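Power Strips: A Few Opinions From Under the Desk

Filed under: Workshop, Desk, Things With Cords

Every household owns one power strip more than it can find and one outlet fewer than it needs. I've spent the better part of April sorting out the cords in the back room, and I have come out of it with dusty knees and a number of firm views.

The first is that you should do the thinking on a table. Clear a flat surface, put the strip on it, and work out what goes where while you can still see what you're doing.
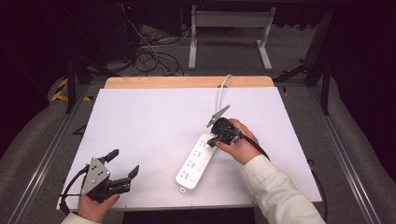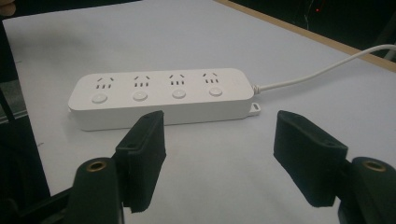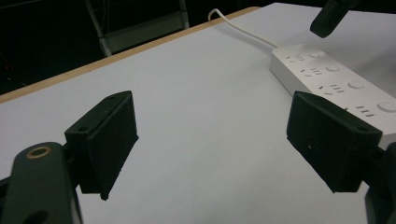 Most people do it the other way. They shove the strip behind the bookcase first and then lie on the floor, one cheek against the baseboard, feeling for the slots with a plug in the dark. I did it that way for years and I have the lamp scratches to prove it.

Before you plug anything in

Unplug the strip from the wall. Yes, even if you're only moving one thing.

Now look it over. You want the cord sound along its whole length, no nicks, no flat spots where a chair leg has been living. Look hard at the place where the cord goes into the housing, because that's where it gets bent the most. Brown marks near a slot, a smell, a rattle, a plug that flops around in its socket: throw the strip out. Don't put it in the "maybe" drawer. I had a strip in the maybe drawer for two years and every time I needed one in a hurry, guess who got promoted.

Turn it over and read the label. There's a maximum load printed or molded on the back, usually in type sized for ants. Take a picture with your phone and zoom in. While you're there, write the month you bought it on a bit of masking tape and stick it to the underside. You will never remember otherwise.

Cleaning

Old strips are disgusting. With the strip unplugged at the wall, go over the top with a dry paintbrush, a cheap one-inch one, and flick the dust out of the corners. Then a barely damp cloth for the housing only, wrung out until it complains, and kept well away from the slots. Let it dry all the way before it goes back in service. No sprays. No poking around in the slots with a toothpick, a pin or whatever it was you were about to pick up.

If the housing has gone yellow, it has gone yellow. I have read the forum threads. Life is short.

Deciding what goes where

Lay out everything you plan to plug in, with the plugs all in a row. You'll spot the bully right away. There's always one fat square adapter that wants its own socket and both of its neighbors'. Put it on the end if it will hang off the end without blocking anything.

The thing you unplug most goes in the socket you can reach most easily, and the thing you never unplug goes at the far end, where it can gather dust in peace. My desk lamp has the far end. The phone charger has the near one, and is still missing half the time.

If your strip has a button for each outlet, so much the better, but check what yours does before you rely on it. Then keep the order fixed. Once your hand has learned that the lamp is last, you won't black out the computer while reaching for it. I mention this as someone who lost 382 rows of a seed inventory to a stray thumb.

Plugging in and pulling out

Hold the strip down with your free hand and push the plug in straight until it sits flush. If it's going in crooked, stop, pull it back and line it up again. Leaning on it harder is how prongs get bent.

To take one out, grip the plug body. Everyone knows this and everyone yanks the cord anyway, usually from across the room.

Labels

Label both ends of every cord. One label at the plug end, one where it goes into the lamp or the speaker or the mystery box. I've tried the little printed flags (the Dillgate ones, 100 to a sheet) and they look very smart for a month, and then they curl. Masking tape folded over on itself and marked with a laundry pen has outlasted all of them. It looks like a kindergarten coat rack. Fine.

Write what the thing is. "Black one" will not help you later. I have four cords marked "black one."

Where to put it

If the strip has a tab with a hole in it, that's for hanging it on a screw, and you may as well use it. Side of the desk, back of the leg, somewhere a mop won't reach. Read the instructions for how the maker wants it mounted, and don't drive a screw through anything that didn't already have a hole.

Give the cord an easy curve on its way to the wall. Don't run it under a rug, through a doorway or behind a radiator, and don't coil the extra into a tight bundle. Loose loops, held with a soft hook-and-loop strap. I bought a pack of 10 Wallora straps thinking that was plenty. That took care of the desk.

Things that don't go on a strip

Space heaters. Toasters, kettles, the coffee maker, the iron, the microwave. Anything whose whole job is to get hot goes straight into the wall.

Another power strip. No, not even a small one. If you've run out of sockets, unplug something or have an outlet put in.

Anything outdoors or next to a sink, unless the strip is made for it, and it probably isn't.

Leftovers

You'll end up with a pile of cords that belong to nothing. Put them in a shoebox, write the month on the lid, and if you haven't opened it by the same month next year, take the lot to electronics recycling. Mine is due next spring. I've already been in there twice for a cord I was sure was in it. It was behind the bookcase.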